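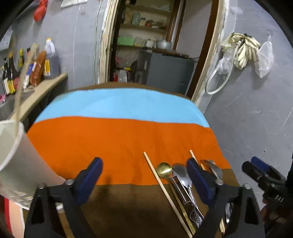

I love a place that lets you wander, and the Pindanby open house is very good at that. The Onishi workshop opens its doors every July, and this time I got there early enough to have the tableware room nearly to myself.

The striped cloth was what pulled me in. It has light blue, then a big bright stretch of orange, then a deep dark brown, and I wanted it for my own kitchen right away! Cloth like that does wonderful things for cutlery. The gold-colored spoon has a round, shiny bowl and a slender handle, and next to the silver one, with its bigger oval bowl and decorated handle end, it looks almost like jewelry. The fork picks up the orange in its tines. And then there are the chopsticks, long and pale and plain, which I kept coming back to (I eat noodles with a fork at home, and I felt a little ashamed).

Everyone is welcome to ask questions, and I asked plenty. The shop keeps roughly 1000 patterns on file, going back to when it shared a building with Pletano, and you can leaf through the binders for as long as you like. I lost most of an hour to spoon handles alone.

Entry is 5 dollars, tea included, and the doors close at 2. Park behind the Gilero building and walk up the side street. The tea is strong and the cups are big, so go before lunch and bring a friend who doesn't mind waiting while you look at forks.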